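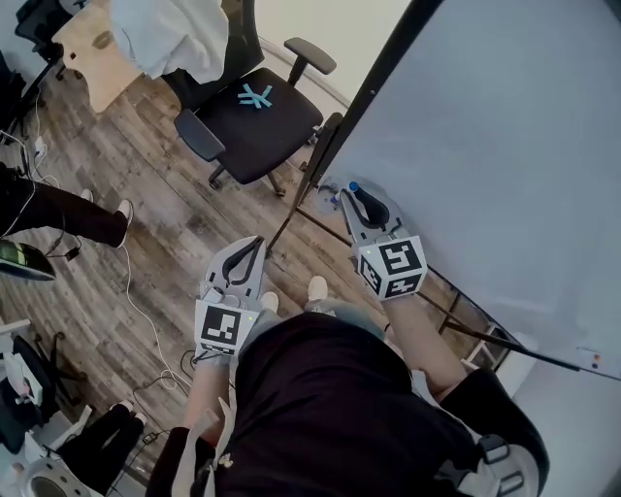 Pre-Session Software Checklist with Comments
Handheld gripper pose tracking, whiteboard task
Site: Tovovmont, Kavanagh room
Software: Cletik tracker and planner tools, Flavport build 23

Please go through this list in order before the first take, and again after any long break. The comments come from the last round in July and are meant to save the next person some head-scratching.

1. Tracker starts and both grippers appear by name
Result: OK
Comment: The left one took its time to show up. Give it a moment before you restart anything, as a restart also clears the saved offsets and then you are back at the beginning, poor thing.

2. Left and right cube IDs match the config file
Result: OK after fix
Comment: We found them swapped. The preview looks perfectly happy when this happens, so do read the IDs themselves – the picture on the screen won't tell you.

3. Cube patterns clean, flat and free of marker ink
Result: OK
Comment: A soft dry cloth is plenty. Ink on a black square is hard to spot and the detector simply drops that face.

4. Indicator light on each gripper is green
Result: OK, both

5. Jaw opening reads correctly, fully open and closed on a marker
Result: OK on left, recheck on right
Comment: The right side read 2 mm wide when closed on a marker. Within our limit of 3, but I'd like to see it again after the next calibration.

6. Pose stays steady with the gripper close to the board
Result: Needs work
Comment: Low down near the bottom edge we lost the pose in 9 takes, nearly always when the wrist turned and only one face of the cube was in view. The filter fills the gap with a straight line, and the planner then believes it. I've asked for gaps over 11 frames to be flagged so that a person can look at them.

7. Board plane refitted since the easel was last moved
Result: OK
Comment: Even a small nudge counts! Refit if you are in any doubt.

8. Cables and power adapters clear of the walking area
Result: Needs work
Comment: There are white cables across the floor and a small black adapter with them. Please route them along the wall before anyone steps back from the board with both hands full.

9. Harness and wrist straps snug, buckles closed
Result: OK
Comment: Ask the wearer to reach up and down once. It takes no time and they'll tell you straight away if something pulls.

10. Test take saved, replayed and planned from start to finish
Result: OK
Comment: Watch the replay at normal speed, please. The jumps from item 6 are easy to miss when you skim.

Overall: fine to go ahead with upper-board strokes. Hold the lower strokes until item 6 is closed and item 8 has been tidied up. Leave the signed copy in the Kavanagh room folder.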